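Budgeting for hand-held grippers: how many, and what spares?

Asked 7th July in Equipment and Purchasing

I'm putting together a purchase request for hand-held grippers with cameras, to record household pick-and-place work for training an arm we'll buy next year. The plan is two operators working in private homes in Matdale, small items only: clothing, towels, cables, headphones and so on. The supplier (Gautam) quotes per unit and lists finger pads separately. Their rep suggested six grippers, which seems high for two people. My manager wants one number covering hardware and consumables, and I don't want to go back for more money in spring.

What do people budget for spares, and is there anything that doesn't show up on the quote?

Answer 1 (accepted)

Six is too many for two operators. Buy four: one each, plus one spare each. A spare that's already set up saves a lost day when a finger linkage cracks, and you will crack one.

Pads are the consumable. Order them at the same time as the grippers so you only pay freight once. We went through 17 pairs in our first season at Hudosau, mostly on knits and rough surfaces. Get all of them in one compound - we mixed two batches and the grip on cloth was different enough that we had to tag the recordings separately.

Your item list matters more than the unit count. Soft cloth and rigid things with a cord on them load the fingers differently, so try both before you commit to a pad type. A typical job for us, sorting a tray: 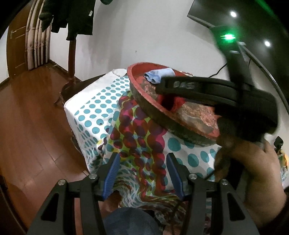
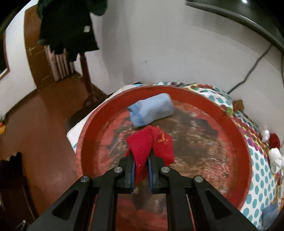

Tray sorting with the hand-held gripper. Red cloth in the jaws in the second photo, headphones held by hand in the first.

Lines missing from most quotes:

Storage. Video adds up faster than you'd think. Price the drives and a second copy.
Batteries and chargers, if the camera isn't powered off something else.
A hard case per operator. Soft bags let the fingers get knocked out of line.
Operator time for calibration. We allow half an hour at the start of each visit.
Props. Trays, towels, a few garments. Cheap, but somebody has to be allowed to buy them.

I'd also hold back around 6 percent for freight and duty if the supplier is overseas. Ask Gautam whether pivot screws are sold on their own. If they only sell the whole finger assembly, budget for that instead.

Answer 2

Agree on four. I'd question buying before the arm is chosen, though. If the fingers on the arm don't match the fingers on the hand-held unit, some of what you record won't carry over well. We bought in June, picked the arm later, and ended up paying a local machine shop for adapter plates. Get the arm vendor to confirm the finger geometry in writing, even if the arm itself is a year off.

Bredlow rents units by the month if you only want a pilot. Pads are extra there too.

Answer 3

depends on your budget. we just bought the cheapest ones and they were fine

Comment from the asker

Thanks. Going with four and a box of pads, and I've written to the arm vendor about the fingers. Will ask Gautam about the screws.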